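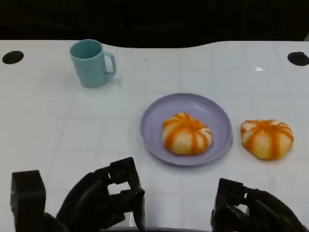
List home | Threads | By author | By month | Search | Log in

Re: [plimden-growers] Blossom end rot on the small orange peppers, bench 4

From: Märta Løken
To: plimden-growers

Felicidad Baluyot wrote:

> We are losing fruit on the small ribbed peppers again. Dark sunken
> patch at the bottom, soft after a few days. It started on bench 4
> and is now on the two benches next to it. I have raised calcium in
> the feed twice and it made no difference that I can see. EC of the
> feed is 2.4. Should I go up again, or switch to a foliar spray?

Do not go up again. At EC 2.4 with the vents open all afternoon you are more likely short of water movement than short of calcium. Calcium travels in the transpiration stream and very little of it is moved again once it reaches a leaf. In hot dry air the leaves take most of the flow and the fruit gets what is left. Adding more salt to the feed makes it harder for the roots to take up water, so each increase can make the fruit worse while the tank test looks better.

Before changing the recipe I would check these:

1. Drain EC, measured at midday and again before the last watering. If drain is more than 1 unit above feed, the slabs are building up salt and need a flush.
2. Ammonium. If the Hirnari base mix is still in use, look at how much of the nitrogen is in the ammonium form. Ammonium competes with calcium at the root. I keep it under a tenth of total nitrogen once fruit has set.
3. Potassium to calcium ratio. People push potassium for color and forget that it competes too.
4. Time of the first and last watering. A slab that dries too far in the afternoon and gets a heavy dose in the evening gives exactly the pattern you describe.

On my own row I had 276 plants of the same type last August. The ones at the warm end, by the door, had nearly all of the damage. I changed nothing in the tank. I moved to shorter and more frequent waterings, 16 a day in full sun, and lowered the feed EC to 2.0. The fruit already marked stayed marked, of course. The next truss was mostly clean.

Foliar calcium is a weak tool for this. The spray has to land on the young fruit itself, in the first two weeks after set, and the waxy skin lets very little through. It also leaves residue that has to be wiped off before packing.

One more point on grading. A small firm tan patch is easy to miss when the fruit sits upright in the tray. Turn every fruit over.

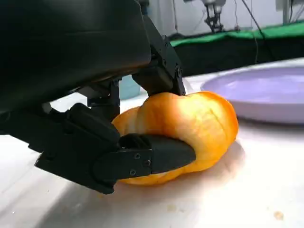 Tiburcio Esquivel adds that the variety matters more than I have allowed for. In his house the blocky types with thick walls go first, and a long thin type on the same line and the same feed shows almost nothing. He also saw fewer cases after he stopped stripping the lower leaves all in one go.

I have no side-by-side numbers on leaf removal, so I can't argue with that. It would be worth keeping one bench unstripped as a check — same feed, same watering — and writing down the marked fruit at each pick.

If you send me the drain readings and the label from the base mix I will work out the ratios. Include the tap water analysis if you have one. Bicarbonate changes how much acid you need, and if that acid is nitric it goes into the nitrogen figure.

Märta

--
plimden-growers mailing list
Trim your quotes. Plain text only.

Recent in this list:
Slab flush before replanting, how long? (Sun-ja Jeon)
Thrips cards: yellow or blue
Re: Re: pH drift in the B tank
Csizmadia dosing pump, replacement seals
Germination at 40 percent, old seed (Rosaura Guzmán)
Evolby shade cloth, second season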